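6. Setting up the open-day demonstration (simulated wrist view)

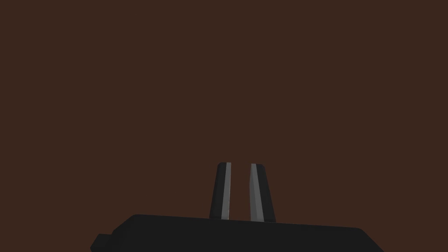

Figure 6-1. Simulated wrist view at the start position: fingers open, work surface clear.

This section covers the visitor demonstration run at the Tultport site. The Trukitz simulator is shown on the hall screen while the operator drives the gripper from the desk. Allow 40 minutes for set-up on the first occasion. Section 7 covers the physical arm and is not needed for this procedure.

6.1 Before you start

You need:
– the demonstration laptop with Trukitz installed
– the hall screen and its cable
– the hand controller, charged to at least 85 percent
– the scene file "openday_flat"
– the printed operator card from the back of this manual

NOTE: The scene file "openday_blocks" loads the same surface with objects already placed. Do not use it for the opening part of the demonstration. It is loaded in step 14.

6.2 Loading the scene

1. Connect the hall screen before starting Trukitz. If the screen is connected afterward, the wrist view may open at the wrong scale.
2. Start Trukitz and select Scenes > Open.
3. Select "openday_flat" and press Load. Wait for the status line to read READY.
4. Select View > Wrist. Drag the window to the hall screen and press F to fill it.
5. Compare the hall screen with Figure 6-1. The gripper housing should lie along the bottom of the view, with both fingers pointing up into it. The surface behind them is plain brown.
6. Check that there is a visible gap between the two fingers. If the fingers are closed, press Open on the controller once.

NOTE: The housing sits at a slight tilt in the wrist view. This is the normal camera mounting in the model. Do not correct it in the View settings, as the change is saved for all users.

NOTE: The surface has no texture or markings. Small sideways moves are therefore hard to see on the hall screen until an object is loaded. Use the position readout on the laptop to confirm motion.

6.3 Setting the limits

7. Open Motion > Limits.
8. Set Speed to 70 percent. Higher values are difficult for visitors to follow.
9. Set Minimum height to 195 mm. This keeps the fingers clear of the surface during free driving.
10. Press Apply, then Lock. The lock symbol appears beside each value.

CAUTION: Limits are cleared when a new scene is loaded. Repeat steps 7 to 10 every time, with the value for that scene.

CAUTION: The laptop can also address the physical arm. Confirm that the Output field reads SIM before handing the controller to a visitor. If it reads ARM, stop and call the shift lead.

6.4 Running the demonstration

11. Seat the visitor facing the hall screen. Keep the laptop on the operator's side of the desk.
12. Open and close the fingers twice. Point out the lighter inner faces, which are the gripping surfaces. On the left finger this face shows as a thin pale strip, and on the right as a wider gray one.
13. Hand over the controller. Let the visitor work the fingers only. Arm motion stays disabled until you release it on the laptop.
14. When the visitor is comfortable with the fingers, take back the controller, load "openday_blocks", and set the limits again. For this scene, set Minimum height to the value on the operator card.
15. Release arm motion and let the visitor attempt one pick. Expect this to take around five minutes.
16. Press Home. Reload "openday_flat" for the next visitor.

6.5 Faults

Wrist view is solid brown, no gripper shown: the gripper model is hidden. Select View > Show tool.

Fingers do not respond: the controller has gone to sleep. Hold the side button until the light turns green.

Hall screen lags behind the laptop: close all other view windows. If the lag remains, lower the render quality by one step.

Status line reads LIMIT: the tool has reached a locked value. Press Home. Do not unlock the limits while a visitor has the controller.

6.6 Shutting down

17. Press Home, then select File > Close scene. Answer No when asked to save.
18. Exit Trukitz before unplugging the hall screen.
19. Return the controller to its charger.
20. Enter any faults in the desk log, with the time and the scene name.

Questions on this section go to Špela Petek, Stiltance demonstration desk. Revised in January: steps 9 and 14 changed, and the Output field caution added.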